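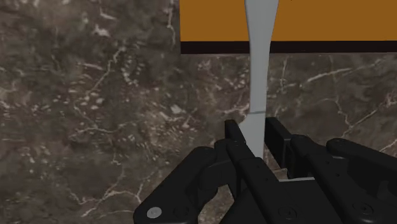

Wrist view, sim, marble texture. Gray tool held between the two finger pads.

July, 14:20

Continuing on the grasp-state estimator. Goal for this block: get a tool pose from the wrist camera alone once the fingers are closed, so the planner stops trusting the pose it had before contact.

Setup as yesterday except for the background. Vesna merged the texture randomizer into the Pronisine branch and I now draw one surface material per episode. 300 episodes generated, seed list in the run folder. Controller gains untouched.

Segmentation first. On the plain backgrounds the mask for the tool was clean. With veined marble the mask leaks along the pale veins wherever they meet the shaft, worst near the narrow part where the tool and the veins are both light gray. Against the orange panel there is no leakage at all. The dark strip under the panel is also fine.

Bad masks (IoU against the sim ground truth under threshold): 28 of 300. All 28 are stone textures. Went through the overlays by hand and most have the same failure, a spur leaving the shaft at a shallow angle. The PCA axis then tilts toward the spur and the pose filter accepts it, since the innovation gate is still set for the old noise level.

Tried:
– Tightening the gate. Rejects the spurs but also rejects real in-hand rotation when the fingers slip. Reverted.
– Restricting the mask to a corridor projected up from the finger pads, width from the current gripper opening plus a margin. Bad masks go from 28 to 12. Keeping this.
– Using the seam line on the shaft as a feature. Contrast is too low, detector fires on it in some episodes and on a vein in others. Dropped for now.

The corridor needs the finger joint angles at the image timestamp. I was reading the latest value from the state topic, which lags the image by a variable amount. Lauri pointed at the interpolation buffer in Dokport, so I switched to that. No change in the static frames, less jitter during closing. Should have been like this from the start.

Side issue: the tool leaves the image at the top in this grasp, so length is not observable. The filter was still updating the along-axis offset from mask extent. It now checks whether the mask touches the image border and, if so, updates orientation and lateral offset only. The along-axis term keeps its prior with inflated covariance. Planner side: Aliki wants that covariance passed through as is, without clipping, so placement can choose a larger clearance. Field added to the message, her node does not read it yet.

16:45

Reran all 300 with corridor + border check + interpolated joints. Still 12 bad masks. In each of them a vein runs inside the corridor nearly parallel to the shaft, so width alone will not separate them. Depth would, but the wrist depth stream is off in this config to match the cell.

Open:
– temporal consistency over the lift. Veins should move relative to the gripper, the tool should not. Cheap to test offline.
– ask Vlasta if the finger pad geometry in the URDF is the current one; corridor base looks shifted to the right
– gate threshold is still hard-coded, move to yaml
– rerun on Flernska textures before merging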